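Handwriting study: call for participants
Posted Sunday, November 15, 2020

Munent is looking for adults who still write by hand to take part in a study of everyday handwriting. We want shopping lists, notes to the milkman, labels on jars and boxes, diary pages, minutes, letters that never got posted. Neat writing is not needed and we are not testing anyone's spelling.

The study is run by Joaquim Magalhães and will build on the Kandico collection, which at present holds 3,541 handwritten pages. Most of these were written before 1990. We have very little from the last ten years, and almost nothing written by people under 40, so we would like to hear from younger writers in particular.

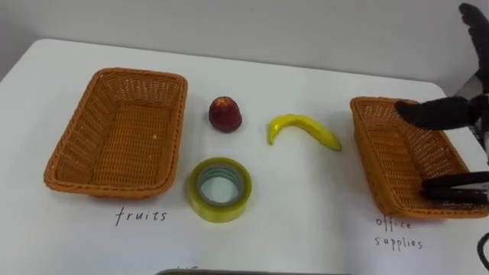 Who can take part

You can take part if you are 18 or over, live in the UK and write something by hand at least once a week. It does not matter which hand you use or whether English is your first language. If you write in more than one language, please tell us which ones on the form.

We are sorry that we cannot accept people who took part in the Poduval pilot, as their pages are already in the collection.

What you will be asked to do

The study lasts 6 weeks. In the first week we will post you a pack with plain and lined paper, a return envelope and a short questionnaire about how you learned to write and what you use handwriting for now. After that:

Keep anything you write by hand in the normal course of the week – lists, notes, envelopes, whatever it is. Put it in the folder instead of the bin.

Once a week, copy out the short passage printed on the card in your pack. Use your own pen. Please do not practise first.

At the end, take out anything you would prefer to keep private and post us the rest. You can black out names and addresses with a marker.

There will also be one telephone interview, lasting up to 45 minutes. We will ask about the pages you sent and which of them you remember writing.

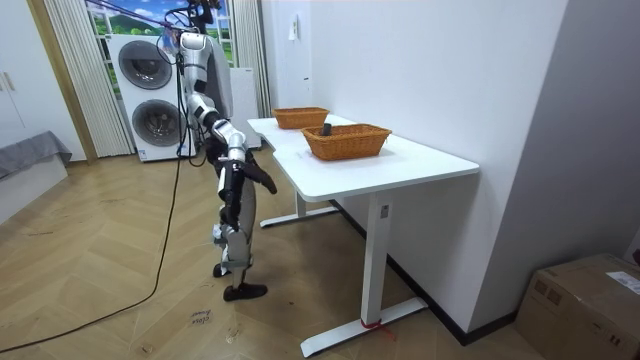 Payment

Participants who complete the study will receive £166, paid by bank transfer after the interview. If you leave early you will be paid for the weeks you finished. Postage is covered both ways.

What happens to your pages

Pages are scanned and given a number. Your name is kept in a separate file and is not passed to anyone outside the study team. The originals can be returned to you if you tick the box on the consent form – otherwise they go into storage with the rest of the collection. You can ask for a page to be withdrawn at any time before the catalogue is closed.

Some scans will be used in Dolitum, our printed guide to reading modern handwriting. We will ask again before using anything of yours in it, and you can say no and still be paid.

How to apply

Write to Joaquim Magalhães at Munent with your name, age, postal address and 3 or 4 lines on what you usually write by hand. A letter is welcome, and so is an email. If you have a condition that affects your writing, such as arthritis or a tremor, you are welcome to mention it, but you do not have to.

Places are limited and we expect to reply to everyone before the end of November. Packs will be posted once consent forms have been returned.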